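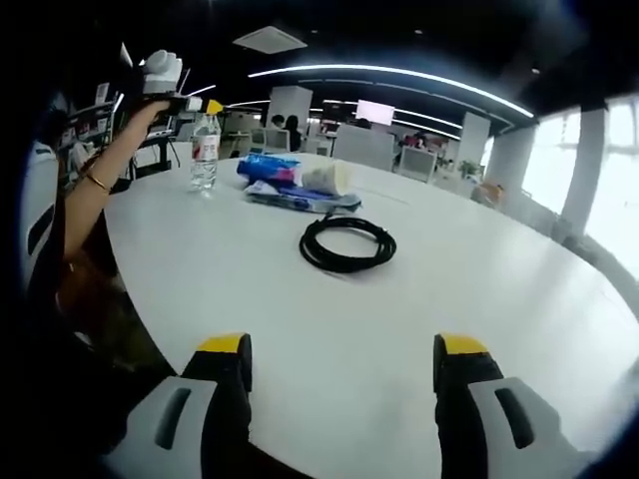 Last updated: April 29, 2019
Search reviews

Drotham round table, white, large

I bought this table for our office, for meetings and also for the small things that always stay on a desk. After 6 weeks of use I can write my opinion. The price was 257 dollars, with delivery by Fahy. 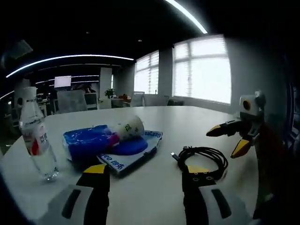

The assembly took me and my colleague Dolores Dvorak one evening. The instructions are short but correct. One screw was missing, and Zistard, the shop, sent it in three days. 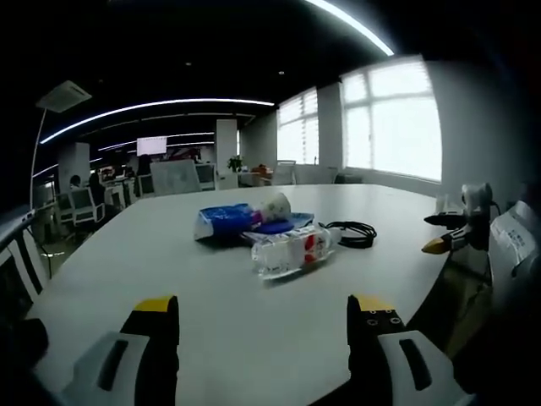
Size was my main question before I ordered. I was afraid that a big top would fill the room. In our office it is fine, and the middle is a long reach when you sit. A drink bottle lying on its side and a coiled black cable take very little of the top.
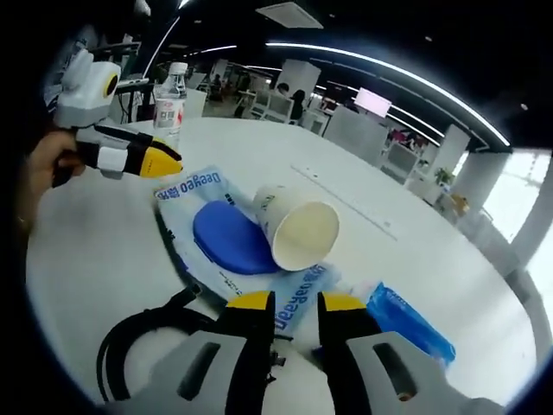 Cleaning is easy with a damp cloth, but I do not use strong spray. White shows every crumb and coffee ring. On the other side, small dark things are easy to find, and a black cable you see at once. A white paper cup is less clear to the eye, and I have knocked over two of mine already.

The Cilis table I tried in February was cheaper, but it moved when I was writing. I give this one four stars.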